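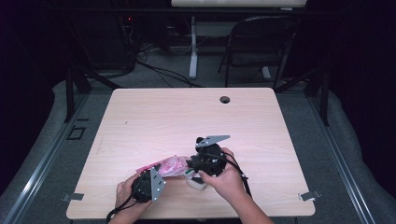 Workshop Notebook, Zurnell Building, Room 12
December 2025

Entry concerns the drying trials for the Gralovora walnut boards and the condition of the store generally.

The boards received in April remain stacked on stickers along the north wall. Moisture readings were taken at both ends and at the middle of each board. The lower courses read 11 percent throughout. The top course reads 13 percent at the window end, which is higher than at the last check. The meter was tested against the reference block before and after and agreed both times.

Danylo Hnatiuk is of the opinion that the difference comes from the window and not from the timber. The seal on the lower pane has shrunk and the sill feels cold to the hand. A request for repair has been entered under number 712. Until the work is done, the top course is to be turned end for end at each reading and the turn noted in the margin.

Two boards show checking at the ends. The wax applied by the supplier, Demchenko, was thin in places and had lifted on one of them. Both have been trimmed back to sound wood and recoated. The offcuts are kept on the shelf over the bench, labeled, and should not be used for test joints until they have been weighed.

Glue: the open tin of hide glue was discarded. Clémence Barbier has asked that new batches be marked with the date of mixing - on the jar itself, as lids get exchanged.

The Draseton dehumidifier was set back to its middle position. It had been left on high over the long weekend, and the tank was full on return. Colleagues are asked to empty it before leaving and to initial the sheet.

Outstanding: weigh offcuts, order end sealer, second set of readings on the ash. The ash has not been looked at since it was moved.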